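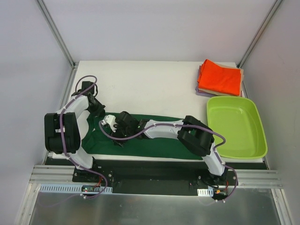

## 4. Comparing finger sets on cloth

This section is for users who received both finger sets, Ekex (flat tip) and Caruso (pointed tip), and wish to choose one for folding work. Please finish section 3 (homing of both arms) before you start.

**Caution:** Keep your hands outside the cell when the Tanitz controller is enabled. The two arms can reach the same area of the table.

### 4.1 Preparing the test

1. Lay one cloth flat in the middle of the board. Small wrinkles are allowed -- they make the test more useful.
2. Put the other cloths in a folded pile at the back right corner.
3. Leave the tray empty and in front of the pile.
4. Check that the cable of each arm sits in its clips and can move freely over the large joint.
5. Set the grip force to 30 on both arms. The scale goes from 0 to 100.

### 4.2 Corner and hem test

1. Open the wrist camera view in the Arker panel.
2. Bring the gripper to a corner of the cloth with the fingers open.
3. Stop when you can see both finger tips and the stitched hem in the same view.

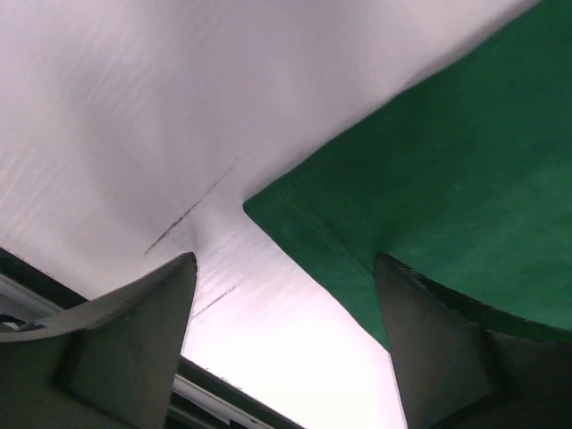
*Fig. 4-2. Wrist camera view: corner of the green cloth and its hem, with the two finger tips.*

4. Close the fingers slowly and lift by 100 mm.
5. Write down if the hem stays between the fingers. Repeat with the second arm.

**Note:** Light marks on the white surface do not disturb the test. If the view is too bright between the fingers, lower the exposure to 700. For very thin cloth, Noemi Bortolotti from our support team uses 572.

### 4.3 Collar test

1. Replace the flat cloth with a T-shirt.
2. Move the gripper until the ribbed collar is near one finger tip and the other tip is on the plain part of the shirt.
3. Compare the view with the picture after this step. The gap between the tips must be free of seams.

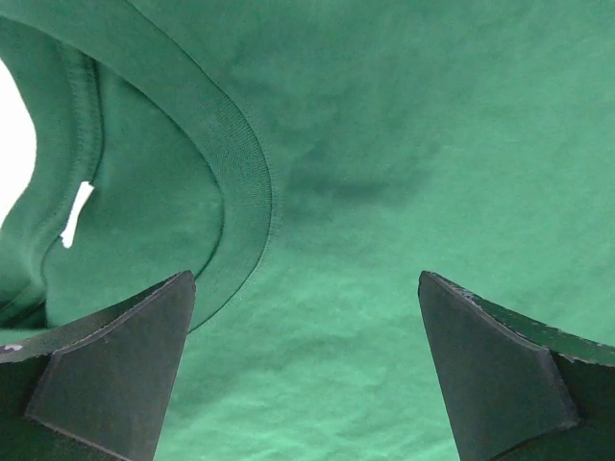 ### 4.4 Checking the fingers after the test

1. Disable the controller and wait until both arms are at rest.
2. Look along the top edge of each finger. Small chips in the coating are normal wear, but a sharp edge can pull threads -- change the finger in this case.
3. Save the results under the name of the finger set. For questions on the result file, write to Damir Omerović.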